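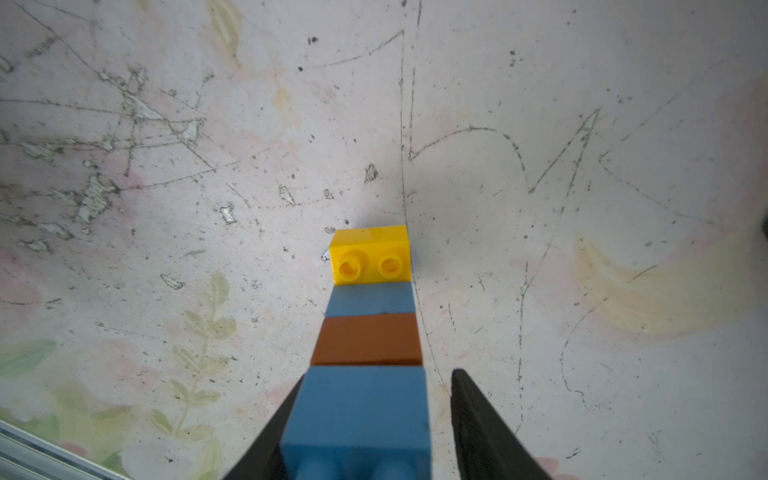
Chapter 5. Building With Two Arms: Learning a Sequence From Demonstrations

Textbooks > Tufa Course in Robot Learning > Part II > Chapter 5

Vidar Söderlund and Estela Orellana

Search this book Go

5.1 Why toy bricks

In the previous chapter the robot learned one motion at a time. It reached for an object, closed the fingers and lifted. In this chapter we ask for more. Several bricks must be joined in a given order, and every brick depends on the one which was placed before. A small error of angle at the first joint will travel along the whole column, and at the third or fourth brick the studs do not meet anymore.

The task is called Vaststead in our laboratory notes, and we keep this name here. It uses two arms on a common rail. Each arm carries a parallel gripper and a small camera near the wrist. The learner also receives a view from a fixed camera, so it can see both grippers in one picture.

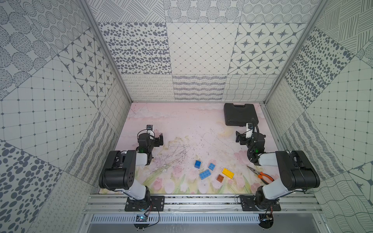
Figure 5.1. The two-arm workspace with five bricks on the table. Both wrist cameras are visible above the grippers.

The start positions of the bricks are changed between demonstrations. If they stay the same, the policy learns to repeat a path and does not need to look. Other objects may also be left on the table, for example hand tools. The policy should learn that they are not part of the task – this is harder than it sounds when the set of demonstrations is small.

5.2 The demonstrations

The full Vaststead set has 3298 demonstrations. For the exercises you will need only the first 1000. They were recorded by Hok-lam Hsueh and Lai-ching Lai, and the two operators have different habits. One prefers to press a brick down against the table, the other turns it in the air first. We ask the reader to keep both styles in the training data. 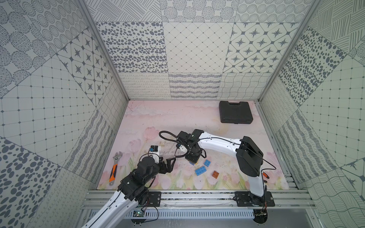 Why not train each arm separately?
Because the arms share one space and often one object. A policy which sees only its own arm cannot know when the other gripper will hold or release the brick.

For this reason we predict the commands of both arms together, in short blocks of 12 steps. Section 5.4 compares this choice with the single-step method of Chapter 4. 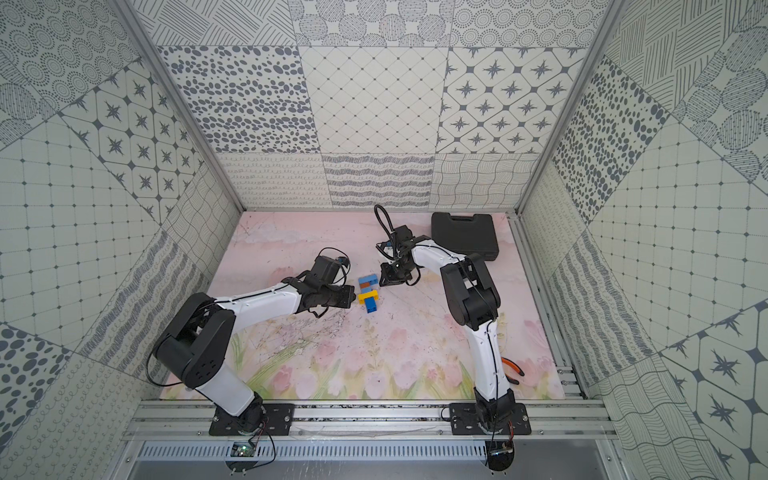
5.3 What you should know before reading

The reader should be familiar with behavior cloning and with camera calibration. The proof in Section 5.6 can be left out at first reading.

14 shares 3 comments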